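Notebook 4, Bimanual Cell
Entry dated 25/08/2021
Entered by: Declan Hulme
Read and countersigned by: Ieuan Ifans

Subject: Working rules for the two-arm table, second revision, and trial of the same on the soft object task

Purpose of this entry

The first revision of the working rules was written when the cell had one arm and a fixed fixture. It has been carried forward since then with handwritten additions, several of which disagree with each other. Ieuan asked that the rules be rewritten as one text before the Taltholm group begins sharing the cell in November. What follows is the text as it stood at the end of the day, together with remarks on the points that were discussed and the ones that remain open.

The rules apply to any person who powers the arms, edits a motion program or enters the marked floor area. They do not replace the site risk assessment, which is held in the Vulholm binder and takes precedence where the two differ.

Section A. Before power is applied

A1. The operator shall read the last entry in this notebook and sign beneath it. If the last entry records an open fault, the arms shall remain off until the fault is closed or a restriction has been written down and signed.

A2. Both emergency stops shall be tested at the start of each shift. The test consists of enabling the arms in place, pressing one stop, confirming that both arms drop out, resetting, and repeating with the other stop. Under the old rules one stop per day was sufficient. This has been withdrawn.

A3. The tabletop shall be wiped and cleared of everything that is not named on the task sheet. Tools, pens, drinks and fasteners are the usual offenders. A loose screw under a held object has spoiled more than one run this year.

A4. The task sheet shall name every object to be placed on the table, the arm permitted to touch it, and the place where it is to be released. An object that is not on the sheet is not to be introduced halfway through a session. The operator may issue a new sheet, but may not amend the old one in the margin.

Section B. Speed, force and reach

B1. All first runs of a new or edited program shall be carried out in reduced mode with one hand on the enabling device. Reduced mode on this cell is currently set to 47 millimeters per second at the tool. The figure is lower than the supplier's default and was chosen by us after the fixture collision. It should be kept.

B2. Grip force shall be set per object and recorded on the task sheet. It shall not be inherited from the previous object. Where an object can be compressed, the operator starts at the lowest setting and raises it one step at a time until the object can be lifted and held.

B3. The two arms shall each have a home zone and share a middle zone. Only one arm may move within the middle zone at a time. The other shall be held at its waiting position with the fingers open, or withdrawn to its home zone. The program must request the zone and must release it again. Timing alone is not an acceptable means of separation, even where the operator is confident of it.

Discussion on B3 took most of the morning. Ieuan's view is that a waiting arm should always be withdrawn fully, as it gives the widest margin and is easy for a visitor to check. My view is that a full withdrawal on every handover adds so much travel that operators will be tempted to disable the zone request. We agreed to allow the waiting position, provided it is a named and taught point and has been checked in reduced mode against the full sweep of the moving arm. A position reached by jogging does not qualify.

B4. Cables that run outside the arm or gripper body shall be checked through the complete wrist rotation before any automatic run. The slack must be enough for the rotation without being able to catch on the object or the other arm. The check is made by eye, at reduced speed, from both ends of the table.

Section C. Persons in the area

C1. No person shall reach over the table while either arm is enabled. This includes the correction of a dropped or shifted object. The operator stops the cell, corrects the object and restarts from the beginning of the cycle.

C2. One named person is in charge of the cell at any time. The name goes at the top of the task sheet. A change of operator is a written event, with the time and both sets of initials.

C3. Visitors remain behind the floor line. The person in charge may not act as guide and operator at once.

C4. The bypass key stays in the key cabinet. Its use requires a second trained person and a line in this notebook stating the reason, the start time and the end time. It was removed twice in the past quarter without an end time being written, and both cases have been raised with the persons involved.

Section D. Soft and irregular objects

This section is new. The first revision assumed machined parts with known edges, and several of its instructions cannot be applied to fabric or plush. Watkins had drafted a page on the matter for the sorting work and it served as the starting point, with changes.

D1. Soft objects shall be inspected before use for loose threads, open seams and small attached parts such as beads or buttons. Anything that comes away with a light pull is removed or the object is rejected.

D2. The grasp shall be taken on the main body of the object. Ears, limbs, tags and ribbons are not acceptable grasp points, since they deform under load and the object may swing into the path of the second arm.

D3. After closing, the arm shall lift a short distance and dwell before any sideways movement. The operator uses the dwell to judge whether the grasp is secure. If in doubt the object is set down and the grasp retaken.

D4. The carrying height shall be the lowest that clears the rim of the receiving item. High carries look tidy in a demonstration and give a dropped object more room to roll.

D5. The receiving item shall be empty and shall stand clear of the object to be moved, with enough table between the two for the gripper to open fully on either side.

D6. The table surface is to be checked again between series for fluff, grit and marks. With a pale surface this can be done by eye from the operator's place. With a dark surface a lamp is to be used.

Trial of the rules, afternoon

The revised text was then tried on the plush-to-plate task, with Ieuan as person in charge and myself as recorder. The intention was to find instructions that could not be followed as written. Placement quality was not scored.

A2 was carried out without difficulty. It adds little to the start of a shift once the operator is used to it. A4 exposed a weakness in the sheet, which has a single column for "object" and does not separate the thing carried from the thing that receives it. The two need separate columns, as the permitted arm may differ. I will redraw the sheet.

The force setting under B2 was raised two steps from the lowest before Ieuan accepted the hold. The wording "until the object can be lifted and held" was found to be adequate. 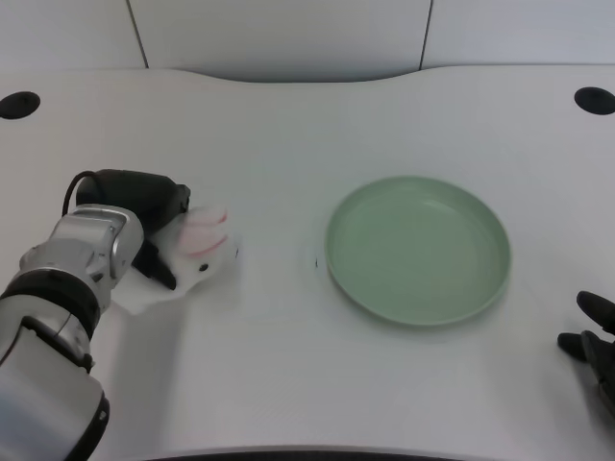

Plush rabbit in the left gripper, carried low, with the sage-green plate empty and the second hand open at the right. Refer to B3, D4 and D5.

On D4 there was a difference of opinion about what "lowest" means where the object hangs below the fingers. The clearance must be measured from the underside of the object or of the gripper, whichever is lower. On this gripper the narrow part that projects beneath a held object has to be counted as well. D4 will be reworded to say so.

D6 was also discussed at the table. As drafted it requires a check between series but does not say what is to be done with a finding. Ieuan proposes that any speck or mark be wiped, and that one which does not wipe off be entered in the notebook with its position, so that the next operator does not spend time on it or mistake it for debris from their own object. Accepted.

The zone request under B3 behaved as intended in the runs we observed. I would not draw more from this than it supports. We ran one object, in one direction, with programs written by people who had spent the morning arguing over the rule. The same trial should be repeated by an operator who has only the printed text.

Points still open

1. Whether the rules should state a maximum session length for the person in charge. Ieuan is in favor. I have no objection but would like to know what the Taltholm group does before we fix a figure.

2. Whether recorded sessions need a separate rule. At present a recording is treated as any other run, and I believe that is correct - a person watching a recording indicator is not watching the arms - but the sheet should at least show that recording was on.

3. Retention of task sheets. The binder holds roughly 800 sheets and is beyond practical use. Ondo has offered shelf space. Scanning has been suggested and not costed.

4. Cleaning of plush objects between users. No rule exists. D1 covers damage only.

5. The wording of C1 in the case of an object that falls off the table altogether. Read strictly, it covers only reaching over the table. The intention is that the cell is stopped before anyone enters the marked area for any reason, and the rule should say that plainly.

Actions

Declan Hulme: redraw the task sheet with separate columns; reword C1, D4 and D6; print a clean copy and remove all copies of the first revision from the cell, including the one taped inside the cabinet door.

Ieuan Ifans: put the clean copy to Vulholm for comparison with the site risk assessment; ask Taltholm for their session limits; arrange the repeat trial with an operator from outside the group.

Until the clean copy is posted, the text in this entry is the one in force.

Cell left powered down, both stops pressed in, bypass key in cabinet and signed for. D.H.

Countersigned, with the reservation on B3 noted above. I.I.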